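4. Checking a listing before you book a viewing

Flesitar pulls listings in from brokers' feeds and shows them as they were typed. It doesn't verify them, whatever the green badge suggests. The badge means the feed arrived without errors. Treat this section as a way to find out which claims deserve a drive across Mondton and which don't.

You need a saved search before you start (see section 2).

1. Open the listing and choose Details. Ignore the headline paragraph for now. It was written to get a phone call.

2. Find the line for finished area and tap the small arrow next to it. If the source reads "seller", the number is a claim. If it reads "county", it came from the tax record, which can be wrong too, but at least it wasn't written by someone trying to sell you the house.

3. Compare the two when both are given. Flesitar flags a gap only when it passes 400 square feet. That is a whole garage, and a very forgiving limit. Set your own under Preferences > Alerts.

4. Count the bedrooms on the floor plan. A "bedroom/den" goes into the database as a bedroom, so a search for 4 bedrooms will return homes with three and a desk.

NOTE: Photos attached to a listing have no effect on its score.

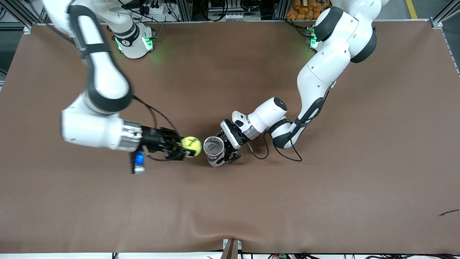
Two robot arms over a paper-covered worktable.

5. Open History. Look for a listing that was withdrawn and then put back up. The "days on market" counter starts over when that happens, and the app will cheerfully show you "New" on a house that sat through all of last winter.

6. Tap Match Score to see what went into it. You may find a home scoring 81 with no basement entry, no parking data and no year built. Blank fields are skipped. They are not counted against the house, so a lazy listing can outscore a careful one.

7. Switch on "Treat blanks as no" under Preferences > Scoring. Your scores will drop. Leave it on.

CAUTION: Do not use the Estimate figure to decide on an offer. It is built from nearby sales, and on a street with 2 recent ones it still prints a price to the dollar.

8. If the listing says "backs on to green space", open the Parcel layer and tap the lot behind. Check who owns it and how it is zoned. Trees on a privately owned lot are there until the owner decides otherwise.

9. Save your notes before you press Request Viewing. The request form closes the listing, and unsaved notes are lost. This has been reported since February and is still the case in the current version.

NOTE: Request Viewing sends your phone number to the listing broker and, unless you clear the second checkbox, to Grutard, the mortgage partner. The box is checked again after every update, so look each time.

If the Parcel layer stays gray, close the app and open it again. If that doesn't help, the county office can look up the lot.

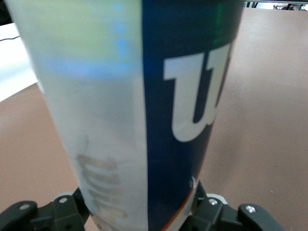

Comments

Baxter: Step 7 took my top pick from first place to the bottom of the list. No heating type, no roof age, no lot size. I had a viewing set for Sunday and canceled it.

Guest: Does the alert in step 3 work on condos? Mine never goes off and I've set it as low as it will go.

Baxter: Not for me. Condo area only ever shows "seller", so there's nothing to compare it with.

Guest: Then the guide should say so.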